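The award was listed as item 18 on the running order. Wullside had 72 seconds to reach the stage, accept and leave. The singer, Bremo, had prepared a speech of 75 words naming the man in her second single.

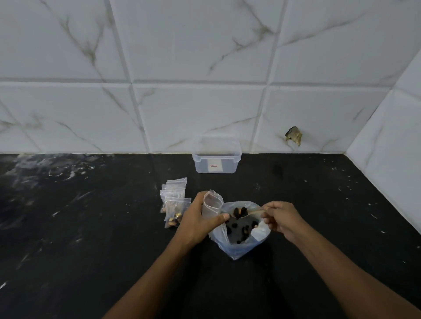 **Teodoro Figueroa**
Fiction contributor

The man was Arne Sperling. He was seated in row 2 and had signed a release. 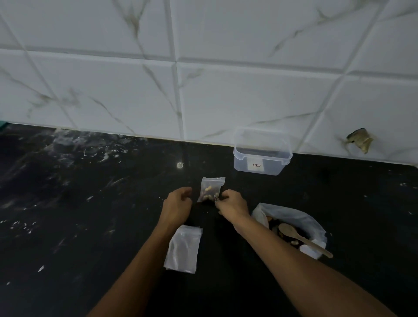
Bremo read the speech once more backstage and removed his name. Her manager, Dreßler, noted the change on the cue sheet. He held out a small zip-lock bag of nuts and dried fruit, and she took one pale nut from among the darker pieces. The stage manager called item 18.

She thanked the label, the band and the sound engineer. Sperling applauded at the correct points. The microphone was cut on schedule, and item 19 began.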